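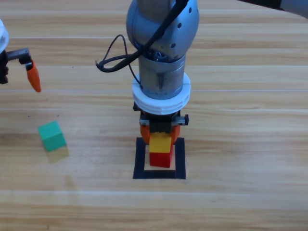
Best way to get tape residue off a wood tabletop (and keep a square from peeling)?

Posted in Home & Hobby > Tables, Floors, Surfaces

dustybench

Hi all, first post after lurking since May. I have a wooden table, honey colored, made of planks with thin seams between the boards, and I use it for block stacking. We mark a square on it with black tape and the bottom block has to stand inside the square, then you build up from there. Simple stuff, red block first, yellow on top, and you get judged on how straight it is.

My problem is the tape. I've laid this square over and over and every time one side starts lifting after 14 days or so, and when I pull it up there's a gummy gray line left on the wood. I tried a plastic scraper and it got most of it, but the grain still feels sticky and picks up every bit of dust in the room. The seams are worse. The glue sort of packs down in there and I can't get at it.

So two things. What takes the glue off without wrecking the finish? And is there a tape that stays put but comes up clean? I'm using Muso black cloth tape right now, the wide one. I like the wide one because you can see it from across the room, so I'd rather not go skinny if I can help it.

Oh, and I have no idea what the finish is. It came with the table, from Nodura, and the label underneath is too worn to read. It's a little shiny but not super shiny, if that helps!

31 people found this useful

tackyfingers

Been there, and the cloth tape is your trouble. It's great stuff for cables and book spines, but the glue is soft and it creeps, especially if the table gets any afternoon sun. The lines on mine looked exactly like what you're describing.

For the residue, start with plain cooking oil. Put a little on a rag, lay the rag over the line, and go have a coffee. Give it 7 minutes or so and then rub along the grain, not across it. Most of the gunk should roll up into little worms (gross but very satisfying). Then wipe with warm water and a drop of dish soap, wring the cloth out really well first, and dry it right away. Do it twice if it still feels tacky.

For the seams I use a wooden toothpick with the tip wrapped in a bit of the same oily rag. It's slow. Put some music on. Please don't go in there with a knife, I have a scratch on my own table that I look at every single day and regret.

Test it somewhere underneath first, seeing as you don't know the finish. If the spot goes dull or cloudy, stop and try just the soapy cloth.

As for tape, I switched to Lavus floor marking tape, in black, same sort of width as yours. It's a vinyl one and it's a bit stretchy, so don't pull it tight when you lay it or it'll try to shrink back and the corners will pop. Cut each strip with scissors, lay it down loose, and press from the middle out with the back of a spoon. I overlap my corners. Some people cut them at an angle so they look nice, but those little points are the first thing to lift. When it's time to change it, warm it with a hair dryer on low and peel back slowly, nice and flat against the table.

papercraftpat

just use goo remover, any kind, works fine on mine

oddblocks

Careful with the goo remover if you don't know the finish. I used one on an old desk and it left a pale patch the shape of my rag. It might be fine on yours, but I wouldn't start there.

I do a lot of stacking too and I'd add one thing about the tape itself. Make the inside of your square bigger than you think you need. If the block is close to the line, sooner or later it ends up with one edge up on the tape, and thick tape is enough to tip it a hair. You'd hardly see it with one block, but put a second one on top and the overhang starts to look worse than it is. I leave a good strip of bare wood showing all the way around, and I check that the bottom block isn't rocking on a seam between boards, too. If it is, I move the whole square over a bit.

Also, wipe the bottoms of the blocks! If your table has been sticky for a while, they probably are as well. A damp cloth is plenty.

dustybench

Thank you!! Did the oil thing on one side tonight and the line is almost gone, the toothpick trick is going to take me a while though. Ordering the vinyl tape. Does it come in shorter rolls or only the giant one?

tackyfingers

I've only ever seen the giant one. It lasts forever.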